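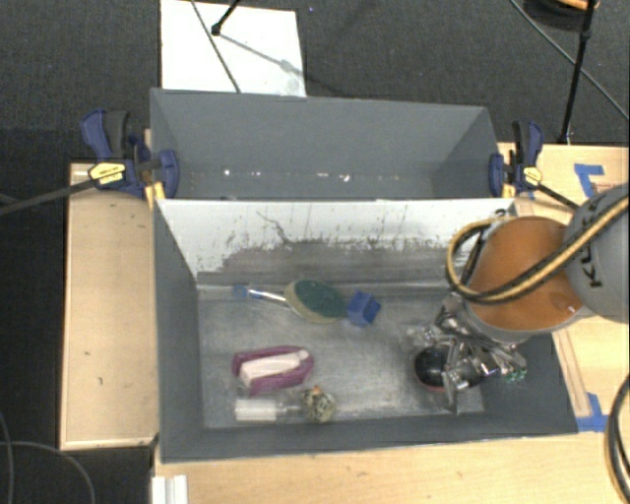 Bakari says the timeouts are all one timeout and I should stop filing them as three separate bugs. His argument, from yesterday: the grasp ranker hands over a pose, planner can't reach it without clipping a wall, planner burns its whole budget finding that out, and whichever node gives up first gets its name in the log. So "ranker stall", "planner no-path" and "exec abort before motion" are one thing seen from three chairs. I didn't like it but I went through the logs and he's mostly right.

October 31, 2018. Florkcombe cell, front bin. Branch: wall-margin-2.

Pulled every plan request for October out of the logs. 2,231 requests. 334 of them came back with nothing. Sorted the 334 by which node complained and then by requested pose, and the pose tells you nearly everything. They bunch up along the near wall and in the two front corners. The three node names are spread through them pretty much evenly, no pattern I can find.

Leftovers that are NOT the wall thing: a small pile where the start state was already in collision. Those all have the arm parked low over the right side after an aborted pick. Gripper fingers down, model thinks the fingertip is inside the floor by a hair, planner refuses to start. Separate ticket. Bakari agrees this one gets its own name.

Morning — the margin

Wall margin in the config is one number for the entire bin. Inherited from when we had the deep tote and the old hand. Same padding on the near wall, far wall, sides, and also the floor, which I did not realize until I read the loader. So padding the walls pads the floor, and then anything flat is "inside" the floor and gets thrown out before ranking even starts. That explains why flat stuff stays in the bin til last and then never goes.

Split it: wall_margin, floor_margin, rim_margin. Rim is its own thing since it's the wrist and the big gray joint that get near it, not the fingers. Left the old key in as a fallback so Tayla's configs don't break. Prints a warning. Loud one.

Replayed the failing requests offline against the split margins. No arm motion, planner only. A lot of the near wall poses now plan. Front corners still bad, expected, the fingers really don't fit at the angle the ranker wants.

Clamps

Collision scene had the bins and the table and no clamps. None! Both of them stick up at the outer sides of the bins and the planner has been happily sweeping the elbow over there. We've been saved by the default approach being from the right. Once I loosened the rim margin the first replayed path went straight through where the left handle is. Good thing it was offline.

Added them as boxes. Fat ones. One upright box for each handle and a long one for each bar. Right bar slants so its box is rotated, and I got the sign wrong the first time, the thing was sticking up into the air like a flagpole in the viewer. Fixed. Measure from the bin corner, not from the table edge, if anybody redoes this. The table edge in our model is off and I don't want to open that today.

Hose still isn't modeled. Striped hose loops out to the left side of the arm and we pretend it doesn't exist. I put a padding sphere on the orange link, to stand in for the loop. Crude. It costs us some of the steep wrist poses on the left half of the bin. Tayla wants a proper swept shape driven by joint angles, I want lunch. Sphere for now.

Perception

Segmenter with the Konovo driver update. Went through the current bin contents one at a time and wrote down what it does:

- small blue cube: clean, every time. One segment. Boring.
- oval thing, green top with the cream rim: gets split sometimes. Top is one segment, rim is another. And since the cube is right up against its right side the rim piece occasionally merges with the cube. Ranker then proposes a lovely grasp across the both of them.
- purple and white one: split into three, top purple / white middle / bottom purple. Merge step catches it if depth is good. Depth was good today.
- brush handle thing, silvery shaft: blue tip segments fine, shaft goes missing. Silvery shaft on silvery floor. We get a blue dot with no body and the ranker tries to pinch the dot.
- clear bottle-like item by the near wall: depth hole. White section on the left end comes through as a floating patch, the clear end is a hole, sometimes a hole that reads BELOW the floor.
- little mottled one at the end of the bottle: fine alone, but the bottle's clear end is nearly touching it and the hole eats part of its edge.
- glossy black: highlight blows out, rest reads dark, segment shape changes with the arm pose. Don't trust the centroid.

The below-floor readings matter more than I thought. The floor fit uses the lowest points and so one clear item can drag the fitted plane down on that side. Then floor is tilted, then the margin is tilted, then start-state-in-collision on the other side. I think that is where some of the leftover pile comes from. Haven't proved it. Clipping anything lower than the known bin floor before the fit, should have been there from the beginning. Two lines.

Also took the scuffs seriously for once. The floor has cloudy patches and light streaks and the color-based splitter puts edges on them. Turned the color weight down and the false segments mostly went away, but so did the boundary between the green top and the thing next to it, slightly. Trade. Leaving it at the lower weight, see config comment.

Ranker

Bundgaard scoring (we still call it that, it's just the weights file) rewards distance from neighbors and ignores distance from walls completely. Walls were supposed to be the planner's job. Which is how you get pose after pose in the corner, each one scoring great, each one hopeless.

Quick change: cheap wall check before scoring. Just the finger boxes against the bin, no arm, no IK. Over the same October requests it throws out 1,307 candidates that used to go all the way down the pipe. Candidates, not requests, there are many per request, don't mix these up the way I did in the standup message this morning. (Sorry Tayla. Corrected it in the channel.)

Check is fast enough that I can't see it in the timing. Also added a fallback: if every candidate for a segment dies on the wall check, try again with the hand yawed so the finger opening runs along the wall. Crude but the near wall items get at least one reachable pose now.

Afternoon — on the arm

Ran the new stack on the real cell at reduced speed. About 20 picks, lost exact count because I restarted the logger in the middle and it overwrote the first file. Which is also a bug. Write it down: LOGGER OVERWRITES ON RESTART.

Notes as they happened:

- Went for the glossy black one on the right from above, fingers down over it. Approach good. Centroid was off toward the highlight, corrected by hand in the viewer.
- One plan took the wrist the long way round. Legal, ugly, hose not happy. Need a joint cost on the last joint. Cestex planner exposes one, we never set it.
- Yaw fallback fired on the near wall. First time I saw it work outside replay. Slow to decide because it regenerates every candidate, should keep the ones it had.
- Merge bug (oval + cube) came up again. Killed it from the pendant.
- No start state failures after the floor clip went in. Too few runs to say anything.

Did not touch the rear bin at all. Drop poses there are still hard coded and I left them that way.

Calibration: didn't redo. Reprojected the rim corners on the overhead view and they lined up well enough on the left, a bit out on the right by the tape. If somebody bumped the bin, the blue tape on the right hand board is the reference, use that and don't eyeball it.

To do

1. logger overwrite (me)
2. joint cost on the wrist, try small value first
3. keep candidates when yaw fallback runs
4. start state collision: let the planner back straight up a little before it refuses. Bakari has a branch?
5. merge rule: never merge across a big color jump when both sides have good depth. Would fix oval/cube, would probaly break the purple one. Needs a test set, not one bin
6. hose, properly. Tayla
7. rename the three errors to one. Bakari gets to pick the name, he earned it

Configs commited on the branch, not merged. Old margin key goes away after the next release, so please move your files over before then. Arm parked high, away from the floor, leave it there overnight.

Filed under: bin picking / motion planning / segmentation / cell log

Comments (4)

Tayla Trevaskis
Seen the warning. It prints once per plan request, my terminal is nothing but warning. Can it print once per launch? Otherwise fine with the split. I'd take rim_margin even lower if the clamps are in the scene now.

Bakari Shemweta
Branch for the back-up move is called lift-before-plan. It works in sim and I haven't rebased it since the gripper model changed, so expect conflicts. I vote for "unreachable_grasp" as the name.

Tayla Trevaskis
Re item 5, I have bags from earlier in October with more mixed bins, would do for a test set. Not labeled though. Also on the floor clip: are you clipping in camera frame or bin frame? If it's camera frame the right side will come out wrong.

Bakari Shemweta
It's bin frame, I checked the diff. The clamp boxes need a name prefix or my scene reset deletes them. Pushed a fix for that, pull before you run anything.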